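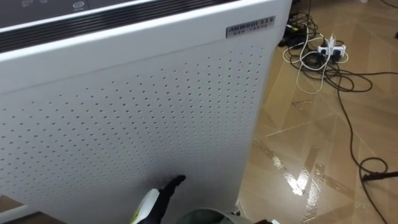

Week 5 notes: Working rules for arms around household stuff

Okay, so last week ran long and I promised I'd write up the part we rushed through. These notes cover the house rules for running an arm near real appliances and furniture, plus a bit on where the rules come from. Read them before your lab slot. Thirumalai Hegde is running the Sunday session and he will ask you about the stop button before he lets you touch anything (he asked me too, and I wrote the rules).

First, a word about standards. People come into this course thinking there's one big book that tells you what's safe. There are several, they overlap, and most of them were written with a factory cell in mind: a fence, a gate, a flat floor, one job. A home has none of that. So what we do is borrow the thinking. You list what could go wrong, you guess how bad and how likely, you do something about it, and then you write down what's left over. That last step is the one everybody skips, and it's the one I grade hardest!

Cables and floor

Walk the floor before you power up. I mean actual walking, with your eyes down. A power strip with a knot of cords behind an appliance is normal in any house, and you can't always tidy it away, but you do need to know where every long cable goes. A black cord lying across shiny tile is easy to spot from standing height and surprisingly easy to lose in a camera view, especially when there's glare coming off the floor nearby. If a cord crosses the path of a base or a foot, reroute it or tape it down. If you can't do either, put it on your hazard sheet and keep the base parked.

Arm power and appliance power go on separate strips. Please don't argue with me about this one. The Udis group shared a strip last term, somebody switched off a fan, and the arm controller went down with it.

Getting close to a surface

Most of the damage we cause is small and dumb. A scratch on a plastic panel, a dent in a speaker cover, a bent slat. It happens in the last bit of travel, when the fingertip is nearly touching and the operator is looking at the wrong view. A few habits that help:

Slow down early. Our near-surface speed setting is 23 on the Lemix slider, and you switch to it before the approach starts. If you wait until you feel nervous you've waited too long.

Watch the shadow of the fingertip. With a decent lamp it gives you a nice free distance cue on a pale surface. Don't count on it over anything dark or glossy, though.

Perforated panels and grilles get extra care. A pointed tip can catch in a hole or between ridges, and then a sideways move turns into a pull on the whole appliance. Come in, touch if the task calls for it, back straight out, and only then go sideways.

Know what's beside the arm as well as what's ahead of it. Head views are great for the big picture and pretty bad at the bottom edge, where things tend to be half in view. If you can only see the rim of something, treat the hidden part as bigger than you think it is.

Air purifiers, fans and heaters also have vents. Don't leave the arm parked over an outlet, and don't block an intake with a prop. Check the appliance manual for clearance; it's usually on the first couple of pages.

Stops and who holds them

One person drives, one person holds the stop. The stop holder doesn't chat, doesn't take notes and doesn't look at a phone. Swap roles every 300 seconds or at the end of a task, whichever comes first — Ariel Aquino tried longer turns with the Guvico class and attention dropped off badly.

Anybody in the room can call a stop, for any reason or none. You don't have to be right.

The log

Every run gets a line: who drove, who held the stop, which appliance, what touched what. Write the contact down even if there's no mark. The shared log is up to entry 3474 and the dull ones turn out to be the useful ones when we go looking for patterns.

For next time

Pick one appliance in your own home and fill in a hazard sheet for it as if an arm were going to work next to it. One page. Include the leftover risks (see, I told you I grade those). Then read the Rai handout on contact limits, skipping the appendix unless you like tables. Bring the sheet on paper, the upload page is still broken.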